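Unit 3 Handout: Growing and Counting Bacteria
Introductory Microbiology, Grunov Evening Program
Instructor: Abla Geagea
Revised 08/06/2020

Read this before the lab session. Chapter references are to the course reader.

Why we use plates

Bacteria in a liquid are mixed together. If a tube of broth turns cloudy you know something grew, but you can't tell whether it was one kind or several. On a solid surface each cell stays where it lands. After enough divisions it forms a visible mound called a colony. A colony that started from a single cell is a pure culture, and you can pick from it to start another one.

Early workers tried slices of potato and then gelatin. Potato is hard to see through and many organisms don't like it. Gelatin melts at warm incubator temperatures, and some bacteria digest it. Agar, which comes from seaweed, solved both problems. It melts near the boiling point of water, stays liquid until it cools to the low 40s Celsius, and very few bacteria can break it down.

Kinds of media

General media, such as nutrient agar, support many common organisms. Selective media contain something that holds back the growth of certain groups, for instance bile salts or an antibiotic. Differential media let two groups grow but make them look different, usually by a color change in a pH indicator. A medium can be both selective and differential. MacConkey agar is the usual case and will be on the quiz.

Counting colonies

We report colony-forming units (CFU) per milliliter. The word "unit" matters. Two cells stuck together make one colony, and dead cells make none, so a plate count is usually lower than a count under the microscope.

Most samples are too crowded to plate directly. Make a dilution series, spread a known volume from each tube, and use the plates that can be read. In this course the lower limit is 20 colonies. Report anything under that as "too few to count." If colonies run together, write "too many to count."

CFU per mL = colonies / (volume plated in mL x dilution)

Worked problem: You spread 0.1 mL of a 1/100 dilution and count 53 colonies. The dilution is 0.01. Multiply 0.1 by 0.01 to get 0.001, then divide 53 by 0.001. The answer is 53,000 CFU per mL.

For homework, repeat this with the Nimri pond data in the reader, page 20.
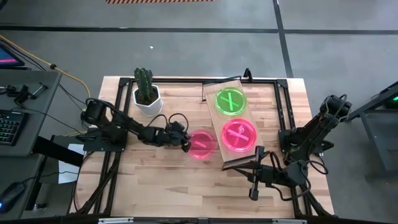

Labeling and storage

Write on the bottom of the dish, never the lid. Lids get swapped. Put your initials, the medium, the sample and the dilution close to the rim so the writing doesn't cover colonies. Incubate plates upside down so that water condensing on the lid does not drip onto the agar and smear the growth.

Sealed plates keep in the refrigerator for a few weeks. Discard any that have dried out or pulled away from the side.

Common mistakes

Spreading with a hot loop or spreader. Let it cool first.
Using the same pipette tip for two dilutions.
Forgetting to mix each tube before taking from it.
Leaving the volume plated out of the formula.

Before next time

Read chapter 3 and the Fandisham water case. Lab reports go in the box outside the prep room.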